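Journal > Screen Trade Notes > Articles > Section 4

Search this journal Enter keywords Go

4. What the synopsis promises and what the film keeps

By this point I had a box file full of sales sheets and a growing suspicion that I'd been reading them wrong. I'd started out treating the short synopsis on a pre-sales sheet as a kind of early draft of the film, so that any gap between the two would tell me what had changed during the shoot. A lovely simple idea, and it lasted until I sat down with the first handful of finished films and their sheets side by side.

The sample, as set out in section 3, is 100 sheets for low-budget horror and thriller titles, all of them offered to foreign buyers before a single day of filming. I took them from the Foltance archive, which keeps the sheets as they were handed over at the market stall, coffee rings and all (I'm very fond of the coffee rings). Of those, 80 could be matched to a finished film that I was able to watch from beginning to end. The rest were retitled beyond recognition, never made, or released somewhere I couldn't get at them, and I've left them out of everything that follows.

4.1 Plots move less than I expected

I'd gone in thinking the plot would be the wobbly part. Stories get rewritten, locations fall through, somebody reads the third act on a train and hates it. But in 50 of the matched titles the situation on the sheet was still the situation in the film: same kind of place, same threat, same small group of people who ought to have left earlier. The office is still an office, the lighthouse is still a lighthouse. What I coded as a change of situation had to be something a buyer would notice from across a room, such as a haunted ferry turning into a haunted farm, and I was fairly strict with myself about that.

What does move is the ending, and the odd thing is how rarely the sheet mentions an ending at all. The usual shape is two sentences of set-up and then a question, or a line with "must" in it. They must survive the night. She must face what she left behind. I began to look out for that word the way you look out for a cousin at a wedding, and it nearly always turned up. It commits the film to nothing, of course, and I think that's what it's for. A buyer in one country can imagine the heroine winning, a buyer in another can imagine the opposite, and both can go home and tell their bosses they've bought a horror film with a strong hook.

4.2 Cast lines and the trouble with "attached"

Cast is where I got into a muddle, and I'd like to own up to it here because it affects how table 2 should be read. My first coding sheet had a single box for whether the advertised lead appeared in the film. On my first pass I ticked it for anyone who showed up at all. Then I watched a Flellby title in which the name at the top of the sheet is on screen for the length of a phone call, sitting down, in what looks to me like a different film's kitchen. By my own rule that was a tick! So I went back and split the box in three: lead as advertised, present but smaller, and absent.

The "present but smaller" group is the interesting one. It came to some 10 titles, and the sheets for these films have something in common in their wording. They put the actor's name next to a previous success and leave the new role almost blank. Where the advertised lead really does carry the film, the sheet tends to say who they're playing and what that person wants. I wouldn't hang a theory on a group that size, but I did go back and check the same thing in the full set, and the pattern held up well enough for me to keep it in.

I should say something about the word "attached" too. Sales people I spoke to used it quite happily for anything from a signed contract to a friendly email, and they didn't seem to think this was a scandal. One told me that everybody buying at that level adjusts for it, much as you would for an estate agent's "cosy". That rings true to me, though I'd like to know how a first-time buyer learns the adjustment and how much it costs them to learn it. My material can't answer that. Contracts would, and I wasn't shown any.

4.3 A closer look at one company

Prira deserves a few paragraphs of its own, partly for the number of its sheets in the archive and partly because it rewrote them as it went along. For several titles I found an early version and then another from the October market of the same year, and it's a treat to lay them next to each other. The plot paragraph hardly changes. The comparison line ("in the spirit of", "for fans of") changes every time, and it follows whatever had done well that summer. One zombie comedy is pitched first as a comedy with zombies and later as a siege thriller with laughs, with not one word of the story altered in between.

I find this more useful than anything in the cast data. If the story is the steady part and the comparison is the part that gets swapped, then the sheet is a record of what the seller thought buyers were frightened of missing. The film is almost a separate matter. I tried reading the Flellby sheets the same way and got a much duller result, as they used the same two comparisons for years on end, and I can't tell whether that was policy or just an old template.

Section 5 turns to the buyers' own notes, where there are fewer adjectives and a great deal more about running times.

Figure 3. Hand-held gripper, white with black finger pads, and a strip of white fabric between the pads.

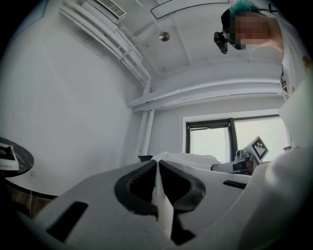

Fragkou: I'd push back a little on 4.3. When we swapped the comparison line between markets it was often the buyers who'd asked for it, so they had something to show their own cinemas. I'd read those lines as the buyers' worry passed along to the next person, and the seller is only typing it up. The point about "must" is spot on, though, and I've just found it on three of my old sheets.

Contact the editors | © Screen Trade Notes, 10 May 2023 | Back to top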